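Speaker notes - Contact cues in tabletop grasping
Presenter: Izzati Lubis, with Kedir Tufa and Tímea Kerekes
Talk length: 37 minutes, questions at the end

Slide 1. Thank the organisers and acknowledge the Soratport laboratory. State the problem plainly: a policy trained on demonstrations often knows where an object is, but has a poor sense of when it has been touched. 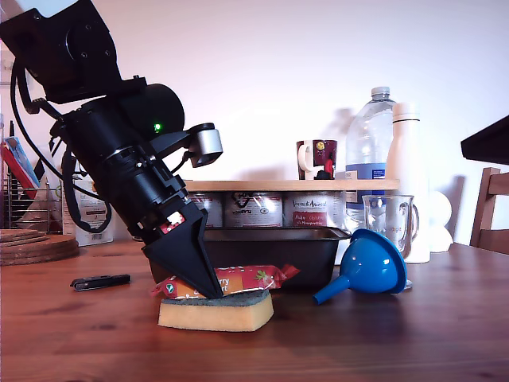

Our method, Lellodon, adds a contact label to every demonstration and trains the policy to predict it alongside the next motion. Labels are drawn from joint effort and checked by hand. Soft surfaces are the hard case, and a wrapped snack bar lying across a kitchen sponge shows why: with the gripper tip pressed on the wrapper, two materials may yield at once. Pause before moving on.

Slide 2. The training set holds 226 demonstrations, recorded in February under a common protocol. Kartini Jugah reviewed the labels. Stress that the baseline, Cinel, saw the same data - only the contact term differs. 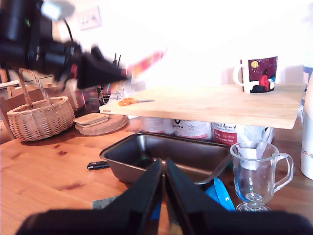 Does the method need a tactile sensor at the fingertip?
Joint effort is sufficient for the tasks reported today, although a tactile signal could be added as a further input.

Slide 3. Report the main result. Lellodon released or corrected early contacts more reliably than Cinel in all 3 task families. Note the limits: 2 operators, one laboratory, and no trials with liquids.

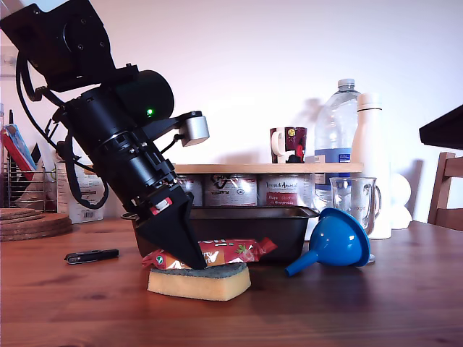
Figure 3. Gripper tip in contact with the sponge.

Refer labelling questions to Amirul Harahap.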